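Undby Losberg 11 Long-Gun Cabinet

Home / Storage / Cabinets / Losberg 11

Steel storage cabinet for long guns, with a separately locked upper compartment for ammunition. Ships assembled, except for the interior rack and the upper shelf. Electronic keypad lock with mechanical key override.

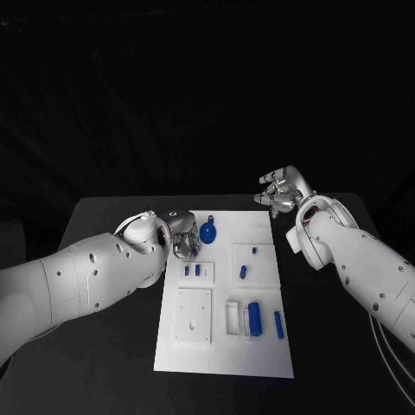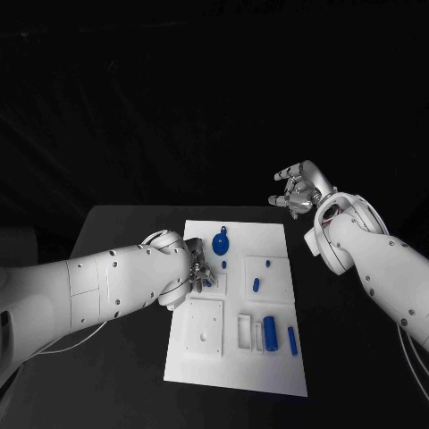
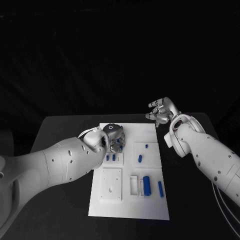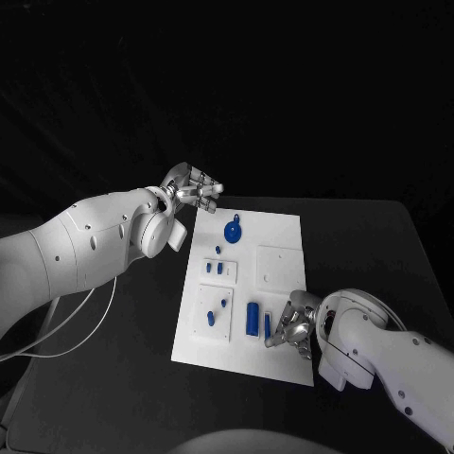

Overview

The Losberg 11 replaces the Losberg Standard in the Undby cabinet line. The outer dimensions are unchanged, so existing anchor holes in the wall and floor can be reused. The door, hinges and lock housing are new and are not interchangeable with Standard parts.

The cabinet is intended for unloaded firearms stored upright, muzzle up. It is a locking steel cabinet and carries no fire rating. Customers who need a fire-rated enclosure should look at the Villalobos series.

Specifications

Capacity: 11 long guns, unscoped
Capacity with scoped rifles: depends on mount height and bolt clearance; see Rack layout
Body: welded steel, powder coated, dark gray
Door: single, right-hand opening, full-length interior hinge
Locking points: three, on the handle side
Upper compartment: separate door, separate key
Upper shelf load: 22 lb, evenly distributed
Lock: electronic keypad, battery powered, with key override
Anchor points: four in the back panel, two in the floor
Keys supplied: two for the override, two for the upper compartment

Rack layout

The barrel rests are molded foam with a slotted front edge. They attach to the back panel with hook-and-loop strip and can be moved up or down for shorter barrels. Carbines and youth models usually need the lower position. A second, shorter rest is included for the side wall.

Scoped rifles take more room than the slot spacing suggests. Alternate scoped and unscoped guns, and turn every other bolt handle toward the door. If all rifles are scoped, plan on using every second slot.

Lock operation

The keypad accepts codes of four to eight digits. The factory code is printed on the inside cover of the manual and must be changed before the cabinet is used. Codes are held in memory when the battery is removed.

After five wrong entries the keypad locks out for 15 minutes. The key override still works during lockout. Do not store the override key inside the cabinet – this is the most common reason for a service call on this model.

The low-battery signal is a double tone at opening. The battery compartment is on the outside of the door, behind the keypad, and can be reached with the door locked.

Anchoring

The cabinet must be anchored. Use the back-panel holes where the wall has studs or masonry behind it. On a slab, use the floor holes as well. The hardware pack contains lag screws for wood studs and sleeve anchors for concrete. Hollow-wall anchors are not suitable and are not supplied.

Baseboards should be notched or the cabinet shimmed so that the back panel sits flat. A cabinet anchored against a gap will rack slightly, and the door may bind at the lower locking point.

State and local storage rules differ. Check which types of lock and container are accepted where you live before ordering.

Accessories

Lelemach desiccant canister, 500 g, rechargeable
Door pocket panel, fabric, with document sleeve
Additional barrel rest, side wall
Replacement override key (proof of purchase and serial number required)

Service notes

Liesl Imhof's revised hinge adjustment procedure, dated January 22, 2020, supersedes the one in the first printing of the manual. Cabinets shipped from April onward include the corrected sheet. For earlier units, request a copy from parts and service, attention Eliseo Robles, and quote the serial number from the label on the inner door edge.

Returns are accepted on unanchored cabinets in original packaging. Freight damage must be noted on the delivery receipt before signing.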